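3.2 Floor pattern and the sense of room size

What surprised us most in the first round was how much the floor mattered. We had expected wall color to drive the size estimates, as it did in the Hiebert survey, but people kept talking about the carpet! Each of the 30 participants viewed 209 rendered rooms, and the rooms with mottled, multi-colored carpet were judged smaller than the same rooms with a plain floor – even when every wall, door and ceiling stayed put.

Landry suggested that patch size might explain this. Large patches give the eye a coarse ruler, and a coarse ruler makes a floor look short. We tested the idea in May with a second set of rooms from the Dramitz library, keeping the three carpet colors fixed and changing only the scale of the pattern. The effect held up nicely, and it was strongest in small rooms with one large piece of furniture in the middle (Figure 4). 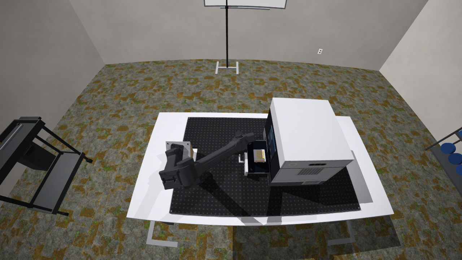
Figure 4. Rendered small room with a central white table and mottled carpet in gray, olive green and ochre-brown.

Ratings were given on a scale from 0 to 1000, which left plenty of space for fine differences. We return to the plain-floor rooms in Section 3.3.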